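Grids: How to Say Exactly Where Something Is

By Samah Sqalli
Reading level: ages 9 and up

Suppose you put a block down on a large table and ask a friend in another room to put a block in the same place on a matching table. You can call out instructions, but your friend cannot see your table. What do you say?

"Near the middle" is not enough. The middle of a table is a big area. "A bit to the left" is worse, because your friend may be standing on the opposite side, where your left is their right. To solve the problem you need a system that both of you agree on before you start. The simplest one is a grid.

What a grid is

A grid is a set of lines that cross each other. One group of lines runs up and down. The other group runs from side to side. Up-and-down lines are called vertical, and side-to-side lines are called horizontal. (On a table, "up" means away from you.)

The spaces between the lines are called cells. In most grids the cells are squares, and they are all the same size. A line of cells going from side to side is a row. A line of cells going away from you is a column.

Naming the cells

Every cell needs a name, and no two cells may share one. The usual method is to give each column a letter and each row a number. The first column on the left is A, the next is B, and so on. The row closest to you is 1. The cell in column B and row 3 is then called B3.

The letter always comes first. This is a rule people agreed on, and it works as long as everyone keeps to it. Maps use the same method. On the town map of Bakville, the index says that Mivelstead Park is in G4. You run one finger up from G and another across from 4, and the park is in the cell where your fingers meet.

Pin a street map from 1786 beside a new one and the same method works on both, provided that both have been given the same grid. 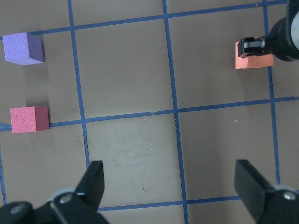
Tape is a good material for making a grid on a table. It goes down in a strip of even width, it can be lifted and moved if you make a mistake, and a bright color is easy to find against a plain surface. Blue on brown works well, and a small red or purple cube still shows up clearly beside it. Tape lines are seldom perfect. They can wander slightly, and the edges may fray where two strips cross. For sorting blocks into large squares this does not matter. For work that needs more care, measure both ends of each line before you press it down.

Blocks on lines

Sooner or later a block will end up on top of a line. Is it in the cell on one side, or the cell on the other? A grid cannot answer that by itself. You need another rule. Here are two that work:

Rule 1. The block belongs to the cell that holds the larger part of it.
Rule 2. A block touching a line must be moved until it is completely inside a cell.

Choose one rule before you begin and write it down.

How small should the cells be?

Large cells are quick to name but give only a rough position. If a cell is 30 centimeters wide, a small block could be in many different places inside it, and all of them would have the same name. Small cells give a closer position, but there are more of them. A table divided into 9 cells is easy to learn by heart. A table divided into 3000 cells is not, and you would spend a long time putting down the tape.

One answer is to use two steps. First name the large cell. Then say where the block is inside it: near corner, far corner, center. Archaeologists do something similar. They lay string over the ground in squares, record which square each object came from, and then measure from the sides of that square.

Try it: the two-table test

You will need two tables of the same size, a roll of tape that peels off cleanly, a ruler, and two matching sets of small blocks. Ask an adult which tables you may use.

1. Measure both tables and decide how wide your cells will be.
2. Put down the vertical lines first, then the horizontal lines. Use the same measurements on both tables.
3. Write the letters and numbers on scraps of tape along two sides. Both tables must have A1 in the same corner.
4. Person one places three blocks and reads out the color and cell of each, for example "red, B2."
5. Person two, with their back turned to the first table, places the matching blocks.
6. Compare the tables.

If a block is in the wrong cell, find out which step went wrong. The most common mistake is swapping the row and the column when one of them is read out. Another is starting the count from the wrong corner — check your labels before you blame the speaker.

Words to know

Cell: one space in a grid.
Column: a line of cells running away from you.
Horizontal: going from side to side.
Row: a line of cells running from side to side.
Vertical: going up and down.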